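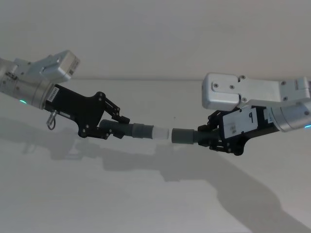

Two arms, two tubes, one small gap. The left gripper holds the piece with the translucent white tip.

Planning a Two-Arm Bench: Gallery and Budget Notes

We put this page together for shops that have asked us what to set aside for a two-arm bench. Achari is a small assembly shop. We join flexible hose for pump kits, and joining two tubes end to end is the job we used to plan the purchase. Each heading under the gallery covers one part of the budget, in the order we dealt with it.

Work at hand
Both tubes are dark gray and corrugated, and their ends face each other on one line over the table. A part like this bends when you push on it, so ask any seller to show you the job with your own part. We mailed a box of 50 tubes to Wultel and another to Zalari before we asked either one for a price. Zalari sent theirs back with a list of questions about wall thickness. Wultel sent a quote.

Arms
Price the arms as a pair. Our first budget had one arm and a fixed clamp, and we dropped it when we saw how often the clamp would need changing between hose sizes. The second arm was the largest single addition to the plan. Check reach against your own table before you sign. Ours had to be moved forward to leave room behind the mounts.

Grippers
The ones shown are black jaw types with linkages and bolts on the outside. Put grippers on their own line in the budget and include spares. We label ours by hand, and the one on the right is marked 9. The label number goes in the maintenance log with the date of each jaw change. If you're buying more than one bench, agree on the numbering before the first delivery.

Table and wall
Plain white for both. This was the cheapest line on the sheet. Shadows still fall across the tabletop from the arms, so if you plan to use cameras, get a price for lighting at the same time as the table. We left lighting out of the first round and had to go back for a second approval in June.

Parts for trials
Budget for scrap. We set aside 100 tubes for setup and used nearly all of them. Hose ends get chewed up by repeated gripping, and a worn end gives you bad information about the fit. Order trial parts from the same batch as production parts if your supplier will do it. Caro did this for us at no charge, but it added to the wait.

Floor space and power
Measure the arms at full stretch and then add walking room. Our bench takes up more floor than the hand station it sits next to. We had an electrician run a separate circuit. Get that quote early, as it took longer to schedule than the bench took to ship.

Training time
We planned 40 hours per operator and kept to it. Half of that was spent on setup and changeover, and the rest on clearing stops and reloading. Put these hours in the equipment budget. If they go under general labor they get cut first.

Lead time
The quote said 14 weeks from deposit. Grippers shipped separately from the arms, and the table came from a local supplier. Ask for a delivery date on every line, including cables and mounts.

What we would price next
A tray for feeding tubes, a second set of jaws for the wider hose, and a service plan that covers both arms under one contract. We have a quote from Wultel for the service plan and are waiting on Zalari for the tray.

Budget sheet available on request from the Achari front office. Please include your part size and how many hose types you run.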